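A morning at the Lumenta open house, where the robots practice setting out breakfast
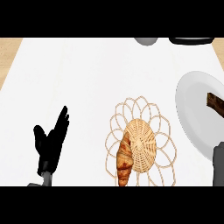 Simulated breakfast table, with one of the robot's hands at left, a croissant on the woven placemat and a white plate at right.

I had been meaning to visit Lumenta for the better part of a year, ever since Hằng Bạch mentioned over dinner that her group opens its doors to outside visitors every now and then, and that I would be welcome to come along and ask as many silly questions as I liked. I took her at her word. The open house fell on 25/06/2022, and I got up much too early, caught the first train, and arrived with enough time to walk twice around the block before anyone had unlocked the front door.

The building used to be a print shop, and you can still smell a little ink on the stairs if you go up slowly (I go up all stairs slowly these days). Coffee was waiting on the landing, along with name tags and a very good seed cake. There were teachers, a few students with big backpacks, two people from a kitchen supply company, and a retired machinist who had driven down from the lake and who became my companion for the morning.

Hằng gave the welcome. She kept it short, which I appreciated, and then handed us over to Wulan Lumbantobing, who looks after the part of the lab I had really come to see. Her group collects the examples that a two-armed robot learns from. They don't write out instructions for picking up a bread roll. A person does the task many times over, through the robot's own arms and hands, and the recordings go into a learning system called Trutach that tries to work out what all those attempts have in common.

What I hadn't understood before the visit is how much of this is done inside a computer. I had pictured a long room full of machines and toast crumbs. There is a real robot, and we did get to see it later, but most of the morning took place in front of screens, where the operators work in a simulated dining table world that the group calls Ondden. The table has its white cloth, the light wood peeks out at the corners, and the robot's arms come in from your side of the table, more or less where your own would be. The hands are black and shaped like ours, thumb and all. I found that it took me no time whatever to start thinking of them as mine, and quite a lot of time to get them to do anything sensible.

But I'm getting ahead of myself. First we watched Rizal Rondonuwu, who has been an operator since last September and makes it look like knitting. He wears a light pair of gloves and a headset, sits on a plain kitchen chair, and talks the whole time. The task that morning was to take the croissant and put it on the white plate. He did it once at normal speed, then again slowly for us, and then a third time from a completely different approach, coming in over the top with his fingers spread. My machinist friend wanted to know which of the three was correct. "All of them," Rizal said, "and I'd like you to do a fourth one."

I thought about that answer most of the way home. Wulan explained it more fully while we stood behind him. If every example is the same tidy motion, the system learns that one motion and is helpless when the plate is a hand's width farther off. So the table gets reshuffled between attempts. The bread moves, the plate moves, the placemat may be turned a bit, the pieces of tableware at the far side come and go, and the operators are encouraged to be themselves about it. A session is 40 attempts, after which you must get up and walk around, and they are quite strict about that. The breakfast task is meant to have 1000 finished examples before the first round of training, and they were a bit past 500 when we visited.

I asked what happens to the bad ones. Ikhsan Entili, who reviews the recordings in a small room across the hall, was happy to show us, and I could have stayed in there until supper. He plays each attempt back at double speed with one hand on a little dial. Good attempts are kept and labeled. Attempts where the bread is dropped and then picked up again are kept too, in a folder of their own, because he says a recovery is worth having. The ones that go out are those where the operator stopped halfway to scratch an ear, or where the simulated bread did something that bread does not do. He showed us one in which a roll had sunk into the table up to its middle and stayed there, shivering. Everybody laughed, Ikhsan included, though he must have seen it many times by now.

There was a good discussion about the labels. Each recording gets a short sentence in plain words, such as "put the croissant on the plate," and several people write their own version of it without looking at the others'. One of the teachers asked whether it mattered if somebody wrote "pastry" or "roll" in place of croissant. Ikhsan said he would be sorry if they didn't, as people at home will say all sorts of things. She wrote that down, and I think she plans to use it in class.

Then came our turn. I was given number 3337 on a paper slip (they number every guest attempt, going back to the first open house, and keep them well away from the training set, thank goodness). The gloves were warm from the person before me. Wulan stood at my elbow and told me to breathe. The trouble is distance. On the screen the croissant seemed to be right under my palm, and I closed my fingers with great confidence on nothing at all, twice. The third time I nudged it with the side of the thumb and it rolled over — a very lifelike roll, I must say — and on the fourth I had it, squeezed much harder than any breakfast guest would like. I got it to the plate. It landed half on the rim, and I was as proud as if I had baked it!

The machinist did his in a single go, set it down dead center, and handed back the gloves without a word.

After lunch (sandwiches, a bean salad, more of the seed cake) Greer MacAulay took us downstairs to the physical robot, which the group has named Netia. Greer is in charge of finding out whether what is learned on the simulated table holds up on a real one. She was very frank about it. Some things carry over nicely, she told us, such as reaching and the general shape of a grasp. Soft food is harder. A real croissant flakes, and a real cloth slides and bunches up when a hand brushes it, while the simulated one stays beautifully smooth. Her team therefore adds a smaller set of examples recorded on the real table, and she goes through a sad amount of bakery goods doing so. Day-old ones, she assured us, from the shop on the corner.

We watched Netia make a few tries. I won't pretend it was quick. The hand would come over, wait, adjust a little, wait again, and the whole group of us leaned forward together every single time. When it finally set a bun on a plate there was real applause, and one of the students whistled.

A few practical notes for anyone thinking of going. The next open house is planned for September, and you sign up by writing to the front desk. Wear sleeves you can push up, as the gloves fasten above the wrist. If you use reading glasses, bring them, but be aware that they fit under the headset only with some persuasion. The stairs down to Netia are steep and the railing is on the left. Children are welcome in the screen room, though the real robot is behind a line on the floor that everybody has to respect.

I rode home with a slice of cake in a napkin and a page of questions I had forgotten to ask. Hằng has promised to answer them by mail, and I'll add her replies underneath when they come.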